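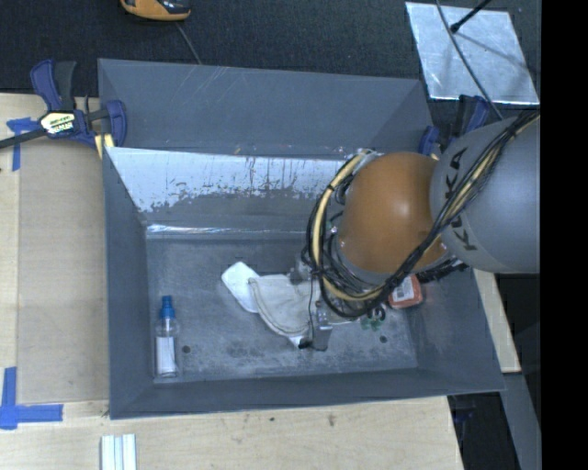
How do I get chalky white streaks off a gray plastic tub without wrecking the finish?

Start with warm water and a squirt of dish soap, leave it 10 minutes, and go up to white vinegar only for whatever is left. Most people do this in the opposite order, beginning with the harshest thing under the sink and working back toward soap once the damage is done.

Nafula Lema wrote in about a utility tub that had served for mixing grout, washing a dog and starting tomato seedlings, sadly in that order. She had already tried steel wool. We can help with the tub. The steel wool marks are hers to keep.

First find out what you've got

White crust comes in a few kinds, and they don't respond to the same treatment. Put a drop of vinegar on it. If it fizzes, you have hard water scale or something with lime in it, and vinegar will get most of it eventually. If it just sits there looking at you, try a damp cloth with dish soap. Old paint won't care about either one. Wall filler often softens in plain warm water if you can stand to wait, and I have met three people in my life who can stand to wait.

Scrape before you soak

Anything thicker than a playing card should come off dry. Use an old plastic gift card or a pan scraper held nearly flat. If the stuff is grout, plaster or cement, mist it lightly first and wear a dust mask, then wipe up the crumbs with a damp rag. Do not rinse them down the sink. They will set up in the trap and you will be introduced to a plumber. Mine was called Balakrishnan Marar, and he was very nice about it, at his usual rate.

The soak

Fill the tub past the worst of the marks. On a sloped or upright side, where the water won't stay, lay paper towels soaked in vinegar flat against the streaks and press out the bubbles. Re-wet them when they start to curl. Leave them for an hour, go and do something else, come back, wipe. Repeat if you must. Rinse well between products, and never let vinegar anywhere near bleach unless you would like to spend the afternoon outdoors on the lawn with the neighbors asking questions.

Scrubbing

A nylon brush, or the white kind of scouring pad. Green pads scratch. So does scouring powder, however many sparkling kitchens are on the can. For seams and corners an old toothbrush is better than anything sold for the purpose, including the Erko corner brush I bought after reading a very persuasive package. A paste of baking soda and water is fine on light stains; rub with your fingertips and quit when your fingertips do.

Spray bottles, while we're at it

Label them. Every one, with a marker, with what's in it and how strong. "I'll remember" is how my sister-in-law Thilini misted her ferns with window cleaner. Don't reuse a bottle that has held bleach for anything else. If the nozzle clogs, unscrew it, stand it in a cup of hot water for a while and pump clean water through. Homemade mixes with soap and water in them go off, so make small amounts and tip out what you haven't used in a couple of weeks.

When it still looks awful

Some of what you're seeing may be wear in the plastic itself, a dull, pale scuffing that vanishes when wet and comes right back as it dries. No cleaner removes that, because there's nothing there to remove. A wipe of mineral oil will darken it for a while, if you have company coming to admire your tub. Skip the oil if you plan to paint or mix anything in it.

From the mailbag

Debashish Weerakoon swears by denture tablets, two to a bucket, overnight. We tried it on a scaly mop pail and it did as well as the vinegar, and smelled a good deal mintier.

Shanthi Gunawardena asks whether she can put a small tub through the dishwasher. If it's had food in it, check underneath for a dishwasher mark. If it's had cement in it, please don't, and please don't invite us to dinner.

Next month: drawer runners, and what not to grease them with.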